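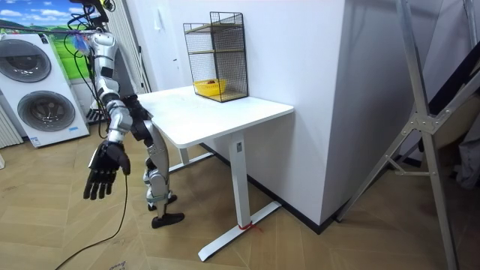
Dodono Mesh Shelf Rack with Yellow Basket

Item no. 1006
Sold as a set: one rack, two shelves, one basket
Made for desks, worktops and utility rooms

The Dodono is a small upright rack for the back of a table. It has a black wire mesh frame, two light wooden shelves and an open space at the bottom where a yellow plastic basket slides in. It is meant for the sort of things that collect on a desk or next to a washing machine: pegs, keys, post, stain remover, odd socks, chargers.

We first sold it to offices. Most orders now come from people fitting out a utility room or a corner of a small flat, and the instructions were rewritten in October with that in mind.

What it is like to use

The rack is open at the front, so you can reach all levels without moving it. The upper shelf sits close to the top of the frame and is best for flat, light things such as folded cloths or a notebook. Taller bottles should go on the shelf below. The mesh lets air through, so a damp cloth left on a shelf will dry without smelling.

The bottom level is the one that gets used most. The basket stands on the table itself, inside the frame, and comes straight out towards you. It has no lid. Small items can be dropped in from the front without taking it out, and when it needs sorting you lift the whole basket out and tip it on the table.

The bright yellow was chosen by Esben Þorgeirsson, who drew the rack for us. A grey basket was tried in the first batch and customers kept asking for the yellow one from the sample photographs, so the grey was dropped.

Where to put it

Stand the rack against a wall, on a flat top, with the open side facing the room. Leave enough clear table in front to pull the basket fully out and put it down. On a deep desk you can work in front of the rack without shifting it. On a narrow worktop, put it at one end.

Check for wall sockets and switches before you choose the spot. The mesh back lets you see a wall plate through it but you will not be able to reach it easily.

The rack can stand on a height-adjustable desk. Empty the upper shelf before raising or lowering the top, and make sure the frame will not catch on anything fixed to the wall. If your desk has a single column leg, keep heavy items towards the middle of the top and not out at the ends.

Do not stand it on top of a washing machine or dryer. The shaking on a fast spin will walk it towards the edge.

Setting up

1. Take everything out of the box and lay the frame on a towel or blanket. The lower edges can mark a painted surface.

2. Fit the four feet pads. They are in the small paper bag taped inside the basket.

3. Slot the lower shelf in first, then the upper one. Each shelf rests on the cross wires and needs no screws. The smooth face goes up.

4. Stand the rack in its place and press down on both front corners. If it rocks, move one of the pads in slightly.

5. Slide the basket into the bottom opening. Hold it at both sides and keep it level, with your thumbs at the front rim and your fingers up the sides.
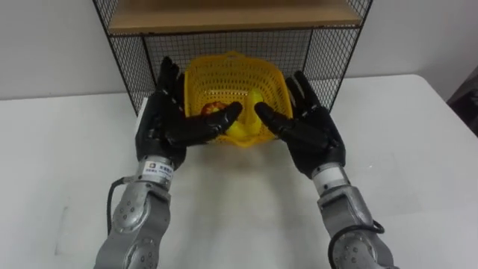
Care

Wipe the frame with a dry or slightly damp cloth. Dust gathers where the wires cross, and a soft paintbrush gets it out better than a cloth does. Do not use wire wool.

The shelves should be wiped and dried straight away. Once a year, a little clear furniture oil keeps the wood from going grey. Take the shelves out of the frame to do this and leave them overnight.

The basket can be washed in the sink with washing-up liquid. It should not go in the dishwasher — the heat may pull the rim out of shape, and it will then be tight in the opening.

Spare parts

Baskets, shelves and feet pads can all be bought separately. Baskets come in yellow only. Shelves are sold singly, and the upper and lower ones are the same size, so there is no need to say which you want.

The Rusow basket from our older range is wider and will not fit. The Iltico basket goes in but sits proud at the front.

Delivery and returns

Racks are sent from our Barros warehouse in one flat box. We pack on weekdays and on Saturday mornings. You have 30 days to send the set back if it does not suit, with all parts and the paper bag of pads, used or not.

For orders of 50 sets or more, please ask for a price before ordering online. Orders over 200 sets are made to order and take longer.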